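Projects Workshops Members Join
Search this site Go
News > Shop Floor > Home Builds

Dish helper reaches the sink

Big month for our little dish project! Trinidad Collado and I have been building a two-arm kitchen helper (we call it Hilar) in the shared workshop, and in December we finally moved it to a proper counter with a proper sink. The budget was 500 dollars, and yes, we blew through it, mostly on motors.

Right now we're working on getting one arm over the counter without clipping the edge. Muammer Bilgin redrew the gripper bracket for us and it's so much stiffer now. Plates are next, then forks and spoons, which scare me a bit! We've run up to 400 practice reaches at the bench, so I'm hopeful.

The left gripper is out over the counter beside the pink plate, with the fork and spoon crossed on top, and the other one is parked down low with its cable looping out. 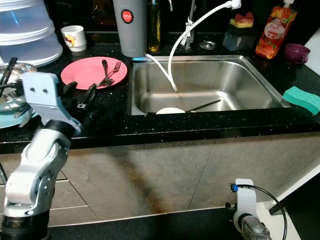 Come and try it

We're at the Prellano workshop at 7 most evenings. Bring a plate you don't love too much, and ask for Maite.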